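Notes from my visit to Stiment, 14/12/2020

I nearly didn't go. It was chucking it down, the bus from the station only runs every 90 minutes, and I'd managed to leave my sandwiches on the kitchen worktop. But I'd been promising Evdokia Raptis since September that I'd come and see the workshop she's been going on about, and I'm so glad I did!

Stiment is up a steep lane behind the old Cronin warehouse (look for the green gate, the sign is tiny). Evdokia met me at the door with a mug of tea and took me straight through to the front room, where they keep all the games they've made so far. There's a whole wall of them — spinning tops, dominoes, a lovely fishing game called Testa that I played far too many times. I lost to Evdokia twice and then to a boy of 5, who was very gracious about it.

The bit I'd really come for was through the back, though. They've been working on a dice and matching game called Rillusine, and the tables were set up so visitors could see how the blocks get laid out before a round. You don't need much for it: some cubes with coloured dots on, a cup, and a clear bit of table. I do like a game you can explain while the kettle's boiling.

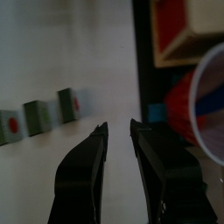
*Cubes lined up on the white table, with the red and wooden bits over to the right.*

I'd pictured something much bigger, I have to say. The blocks are small and plain with one round dot on a face, and the colours are good and strong so you can read them from the other side of the table. My eyes aren't what they were, so that went down very well with me. The green cubes were my favourites, a proper old-fashioned green like my gran's garden bench.

Evdokia explained the rules, which I'll try to get right. You set out a short row, everybody has a good look, then the row gets swept away and you have to put it back in the same order from memory. With 2 players you take turns. With more it gets noisy. There's a longer version that goes up to 32 blocks, and I can tell you now that I won't be attempting it — I struggled quite enough with the short one.

I asked why they put them on a slant and not in a straight line, and she said it's easier to see each face that way when people are sitting on different sides. I tried it at home later with sugar cubes and she's quite right.

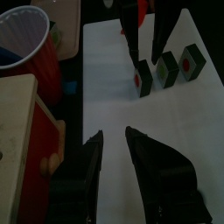 *Red, green, red. The cup is over on the left.*

A row like that one is where beginners start, and I got it first time (yes, I did do a little cheer). The next one had me completely stumped. My trick was to say the colours under my breath, which works beautifully until someone asks if you'd like a biscuit.

We finished up in the front room with soup and bread, thank goodness, given the sandwiches. There's a small shop shelf by the door, but Rillusine wasn't on it yet, so I came away with a spinning top for my nephew and a set of dominoes for me.

If you're going, wear decent shoes for the lane and take cash for the shop. The last bus back leaves before it gets dark, and I only just caught it, with soup down my scarf.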